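The Open Day at Gilton

Chunhua Xiong had not planned to visit the laboratory. She had come to Gilton to sign the papers for her mother's flat, and the office where she must sign them was closed until two. The town was cold and she did not know it any more. On the door of the old Mestell building there was a sheet of paper which said that all were welcome, so she went in.

A young woman at a desk gave her a sticker and asked for her name. She wrote it herself, because people in Gilton had always written it wrong.

"You are just in time," said the young woman. Her own sticker said Elaheh Parsa. "Agnes begins the drawer in 12 minutes. Have you seen robots before?"

"I was a telephonist," said Chunhua. "I have seen many things that replaced me."

Elaheh laughed politely, and then she seemed to think about it and stopped laughing.

The room upstairs was long and had a low ceiling. Chunhua stood behind a family with two boys and beside a tall man who kept his coat buttoned. There was a rope in front of them, and on the other side of the rope was a brown table. Agnes Kinnear, who was in charge of the work, was a small person with grey hair and a very clear voice. She explained that the machine must learn to deal with a drawer. For a person this was so easy that it had no name. For the machine it was one of the hardest weeks of the winter.

"Why a drawer?" asked one of the boys.

"Because every house has one," said Agnes. "And because a drawer does not go where you want. It goes where it wants, in one direction only, and you must agree with it."

The tall man made a small noise through his nose. Chunhua looked at his sticker. Angus Swanson. She looked at his face then, and it took her a moment, because he had lost his hair and he had become thin. In school he had been the boy who sat behind her and kicked the chair.

He had not recognised her. Or he had read her sticker too and decided to say nothing – with Angus this was possible.

On the wall there was a big screen which showed what the machines saw with their cameras, one view after another. The second boy wanted to know which one was the eye. Calum Drummond, the technician, told him that there were several eyes, and that the ones on the hands saw best when they were not too near to a thing.

"Like my grandad," said the boy.

"Like everybody's grandad," said Calum.

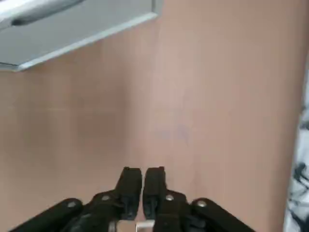
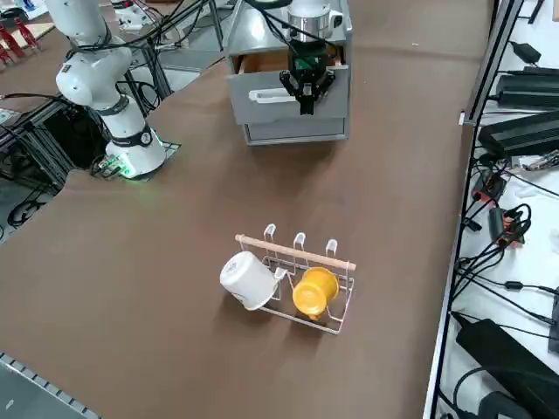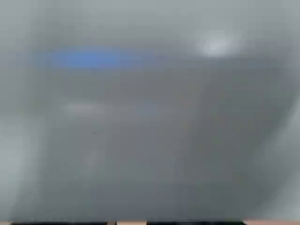

The drawer cabinet and the mugs on the table, in the second view; the first and third are from cameras on the arms.

Chunhua watched the screen more than the table. When she looked at the table she saw a tool. When she looked at the screen she felt that she was inside somebody who was trying very hard. There was a long time when all was grey and there was only a bit of blue in it, like a piece of sky seen through a dirty window, and she noticed that she was holding her breath.

"It can't see a thing," said Angus Swanson, to no person in particular.

"It does not only look," said Agnes. "It also knows where its arm is. When you search for your keys at the bottom of a bag, you do not see much either."

"I use a hook by the door," said Angus.

"Then you have solved the problem, Mr Swanson, and I can send everyone home."

The mother of the boys laughed loudly. Angus opened the top button of his coat. It was perhaps the heat in the room.

The arm stopped, and for a while it did not do anything. Calum bent over his keyboard and spoke quietly with Agnes. The father of the boys looked at his telephone. Chunhua thought about the drawer in her mother's kitchen. It had been crooked for all the years she could remember. You had to lift it a little on the left side and push with your hip, and her mother did this without stopping her conversation. When Chunhua had cleared the flat in July, the drawer would not open for her at all. She had pulled until the handle came off in her hand, and she had sat down on the floor with the handle and had cried, which she had not done at the funeral.

She had never told this to anyone. She was surprised to hear herself telling it now.

"My mother had a drawer like that," she said. "I mean a difficult one. It opened only for her."

"It was the one with the string in it," said Angus Swanson.

She turned to him.

"String and candles," he said. He was looking straight in front of him at the rope. "Your mother gave me a candle when our electricity was off. I was nine. She hit the drawer with her hip, like this." And he moved his hip in his heavy coat, very slightly and with great dignity.

"You kicked my chair," said Chunhua.

"I did. For the whole of one year."

"It was two."

"Was it two?" He thought about it. "I am sorry about that, then."

At the table Calum said that they were ready, and Agnes asked the boys to count backwards from 12, as if a rocket would leave. Everybody counted, also the father. Chunhua counted in the language of her mother, under her breath, and she arrived at the end a little before the others.

The arm began to move again. It was slow. Beside her Angus Swanson bent forward over the rope, so far that Elaheh Parsa, who had come up the stairs with more stickers, had to touch his sleeve and ask him to stand back.

"Left side," he said quietly to the machine. "Lift it on the left."

"It is not that drawer," said Chunhua.

"No," he said. "But still."

The office would open at two, and it was a walk of several minutes, uphill. She looked at the clock over the door and then at the screen, and she took off her scarf and put it in her bag.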